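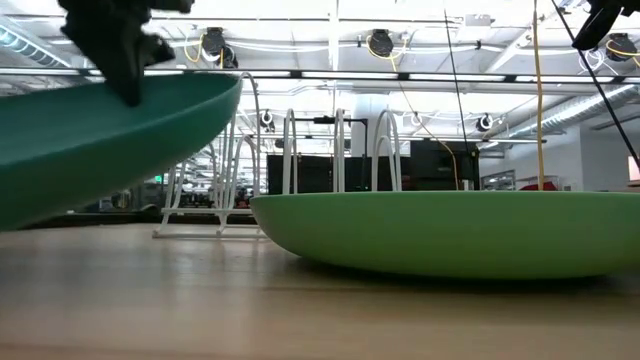 Morag Purves writes that her wide bowls used to lean out at the top and slide forward, and asks whether a rack of this type holds a shallow bowl as well as it holds a plate. It does, within the limits set out under Loading.

Zallness Wire Dish Rack, white
Countertop rack for upright storage and draining of plates and shallow bowls

Product description

The Zallness is an open wire rack for use on a countertop, a table or a fixed shelf. Pieces stand on edge between bent wire loops. The loops differ in height, so a large plate gets support near its upper rim and a smaller piece can go between the lower loops without being hidden. The rack has no tray, no cup hooks and no cutlery basket. A separate drip tray is sold under the name Clalwood.

Specifications

Type: open plate and bowl rack, one tier
Material: steel wire, welded
Finish: white coating, gloss
Overall length: 48 cm
Wire diameter of base: 4 mm
Largest plate: 30 cm
Assembly: none
Dishwasher safe: no

Loading

Plates go in vertically, one per slot. They will lean slightly to one side, and a lean in the same direction across the whole rack is normal. Load from one end and keep heavy stoneware toward the middle.

Shallow bowls take more room than plates. Set each bowl with its open side facing the same way as its neighbor. A bowl with a wide, rounded rim should be lowered straight down until the rim meets the base wires, then released. If the curved side rests on a rung and the rim does not reach the base, the bowl is too deep for the slot and should be dried elsewhere. 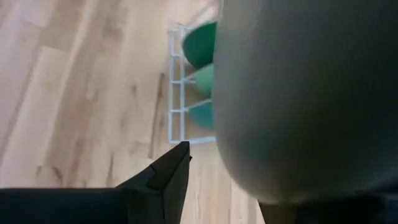 Bowls in three greens, one per compartment.

Do not nest bowls in a single slot. Nested pieces dry slowly and put a side load on the loops, which can open the spacing over time. Loops that have spread can be pressed back by hand once or twice. Repeated bending will crack the coating at the weld.

Placement

The base must sit flat. On an oiled wood surface, use the Clalwood tray or a folded towel when the dishes are wet. Water left standing under the base wires can mark the wood. The rack may be used on the floor of a pantry for storage of dry pieces, but wet loading at floor level is not recommended.

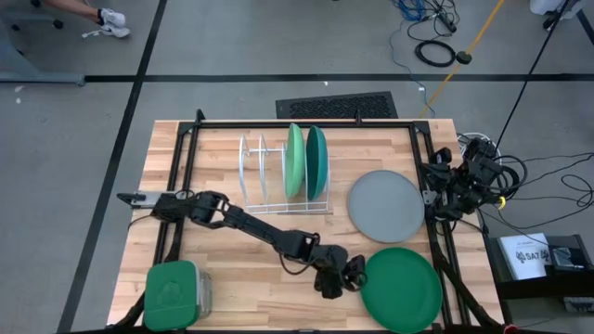 Photo: Vumix / Kerstin Haugland

Mixed sets can be stored with part of the rack left free. Plates placed together at one end do not tip the rack on a level surface. Large flat plates that exceed the stated diameter should be kept flat on the counter or in a cabinet. Lidded food containers are not suited to the slots. Store the lids separately if they are to be racked.

Care

Wipe with a damp cloth and mild soap. Rinse and dry. Scouring pads and chlorine cleaners will dull the finish. Check the welds at the base every few months and touch up exposed steel with appliance paint.

Availability

White, in stock. Gray, from August.
Returns accepted within 30 days, unused, in original packaging.
Replacement feet and the Clalwood tray are listed under Accessories.

Sheet revised July 2018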